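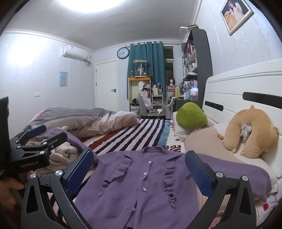

Cardigan on the bed, jaws open.

Do I need to re-record my folding demos after changing rooms?
posted by Voltwood

I'm repeating a cloth folding result with hand-held grippers. I have 202 demos of a knit cardigan from one bedroom and 2 from another. The policy trained on the first room drops to near zero in the second. The write-up I'm following used 2,000 demos over many homes. Can I top up, or do I start over?

Igwe
Top up. What helped us was the number of different rooms, more than the number of demos per room. We held the total at 214 and spread it over more bedrooms, and success in an unseen room went up. Keep your first set and cap it so it doesn't swamp the rest. Change the blanket too. Stripes under a plain knit gave our policy an easy cue for where the hem was, and it failed on a plain sheet.

Unik
what gripper opening are you starting from? mine was different every time and that hurt more than the room did

Arar
Agree with Igwe on rooms. Also hold one room out completely and don't look at it while tuning. Two demos is too few to tell you anything about the second room.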